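Home | Arms | Grippers | Benches and Kits | Good Practice | Spares | Contact

Pledeck Bench Practice Kit
Words by Eun-ji Kwak, updated July

We get more messages about this kit than about anything else on the site, and nearly all of them are from people who already own an arm and a gripper and can't get the same result twice. I love those messages! The Pledeck kit grew out of them. It is a white benchtop, a set of coloured tape strips, a box of ordinary household objects and a thin ring-bound book of rules, and the book is the part I'd save from a fire.

The benchtop is matt, so overhead lights don't leave a bright patch that wanders about during the day. It is 800 mm along the long side with rounded corners (your sleeves will thank you). It clamps to any sturdy table and takes loads up to 80 kg, arm included. Please bolt the arm to the plate we supply and not straight through the surface. Miłosz Tomaszewski drilled through one of our early tops and we still have it in the workshop, whistling slightly when the extractor fan is on.

Now, the book. It covers setting out, running and clearing down, and it is written for the person standing at the bench at half past four with one more run to do. The setting-out chapter is the longest. Every task gets its own tape plan, and the tape goes down before any object does. Use short strips. Long ones lift at the ends and the fingers find them, every time. Keep to two colours on any one plan, and write down what each colour means on the task card, as the next person on shift will guess differently from you.
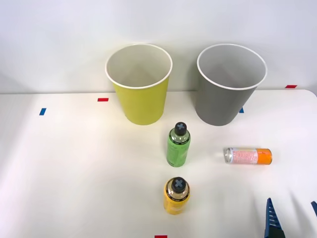

Cups at the back, bottles and can in front, red and blue tape down, gripper open.

Objects are where people get wonderfully fussy, and quite right too. Cups should be empty and upright, with a clean rim. Swap a paper cup the moment it creases, even if it still stands up, and log the swap. Bottles keep their caps on, done up by hand. Cans may stand or lie on their sides, but the task card has to say which, and which way the end faces. If a can rolls while you are setting out, start the layout again from the tape. It feels slow for the first afternoon and then you stop noticing.

Before each run:
- Fingers open and clear of every object
- Card read through, layout checked against it
- Nothing on the bench that isn't on the card
- Stop button within reach of the person running, with no cable across it
- Speed set to the figure on the card, never carried over from the last job

We ask for 3 clean runs in a row before a task is signed off. A run with a nudge from a helpful hand doesn't count, however small the nudge. Failed runs stay in the log with a short note, and I mean short: "slipped on cap" is plenty. Some of the best changes to the book came from notes like that, including the whole page on gripping ridged caps from above.

Your own site rules come first, of course. The book is a bench routine and sits underneath your risk assessment. It has a blank page at the front for the name of whoever signs that off.

In the kit: benchtop, 4 clamps, arm plate, red and blue tape, object box, task cards, rule book. Yook finger pads are sold separately and fit most two-finger grippers. If you're using the older Curkus mount, tell us when you order and we'll put the right spacers in.

Spare task cards can be ordered by the pad. The blank ones go fastest, so do ask if the page says we're out, there is usually a box under Miłosz's desk.

Back to Benches and Kits | Spares | Contact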